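Hand-Held Gripper Pair Review: Money Well Spent Before You Buy an Arm
Posted Sep 11, 2023

I went into this year's equipment budget convinced we needed a second robot arm. We ended up with a pair of hand-held grippers from Dreltel instead, and I have to say I'm a little in love with them! They're two-finger tools with a camera on board, you hold one in each hand, and you do the chore yourself while it records. Then you find out what your arm will really be up against before you've signed for it.

We paid $842 for the pair, shipping included. The quote from Ultlow was lower, but it left out spare finger pads, and pads are the part you'll keep buying (put them on their own line in the budget, please, or they'll eat your cable money like they ate ours).
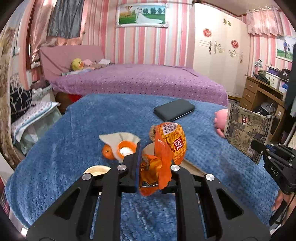 Photo: Mostyn project, bedroom cleanup session

Snack wrappers are my favorite test. They're crumpled, they're light, and the parallel fingers pinch one without any fuss. Paper bags are nearly as good, though you do want a second gripper for those, and this is where I'd tell anyone planning a purchase not to save money by getting just one. So much of tidying up is a two-handed job. We ran 100 pickups in August with a single borrowed unit and had to throw out half of our task list.

The linkage is lovely and simple, with the pivot pins right there on the outside where you can get at them. I had a pad swapped in 4 minutes on my first try, with the instruction sheet still folded in the box. 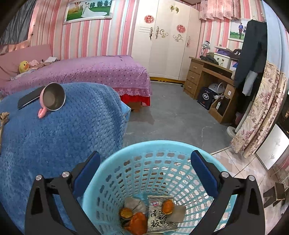

Letting go is harder than grabbing, and I'd plan session time around that. Tangerine peel is a good thing to practice on, and so is any flat paper packaging. Open the fingers wide, wait a beat, then pull back. Our newer people got the hang of it in an afternoon, and they were having fun, too!

Gripes? The carrying case is flimsy, and the grip gets tiring on long days, so budget for breaks or more hands. I'd also like a longer cable than the one supplied. We bought two from Sondow and they've been great.

Would I buy the pair again? In a heartbeat. The second arm has moved to next year's plan, and the spec sheet for it is already a lot shorter.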